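Week 6: Collecting demonstrations without driving yourself crazy

Notes by Ginevra Mazza, Jul 30, 2019

Okay, so last week we left off at the question everybody asked Vimala after her talk: how many examples do you need? I dodged it then and I'm going to half dodge it now. For the door task in the Branolero set we ended up with 400 demonstrations, and I'd trade a good chunk of them for 210 that were recorded with more care.

Let me tell you what I mean by care. An example is everything the arms did plus everything the cameras saw, from the moment you hit record to the moment you stop. The learner can't tell which parts you meant! If you pause for a few seconds to think about where the button is, then pausing is part of the lesson. Khang once sneezed on the controls and we had a policy that twitched (we threw that one out, obviously).

So plan the motion before you record. Say it out loud if you have to: right gripper to the button, press, back off, left gripper to the door edge, swing. Then start from the home pose, with both grippers empty and clear of the appliance.

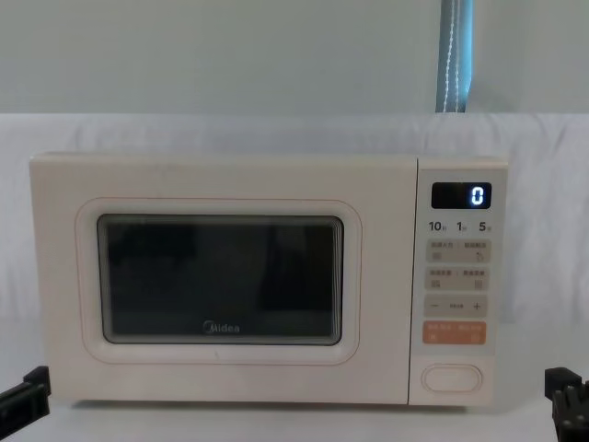 The next thing is variety, and people get this wrong in both directions. If every run starts from exactly the same place, your policy will be lovely right up until somebody bumps the table. If you change everything at once, you can't work out later what it's struggling with. My habit is to do 20 runs, shift the appliance or turn it a little, do 20 more, and write down what I moved. Change the lighting on a separate day.

Failed attempts: keep them, but label them! A missed press followed by a clean second try is really useful, so I tag it "recovery" and leave it in. A run where you gave up goes in its own folder. Đạt has a script that sorts by tag, and it's picky about spelling, so copy the tags from the sheet.

For lab, work in pairs and swap operators halfway through. Two people press a button in surprisingly different ways, and you want both. Bring your logs to the next meeting, messy is fine, and read the Pillai chapter on action labels before then.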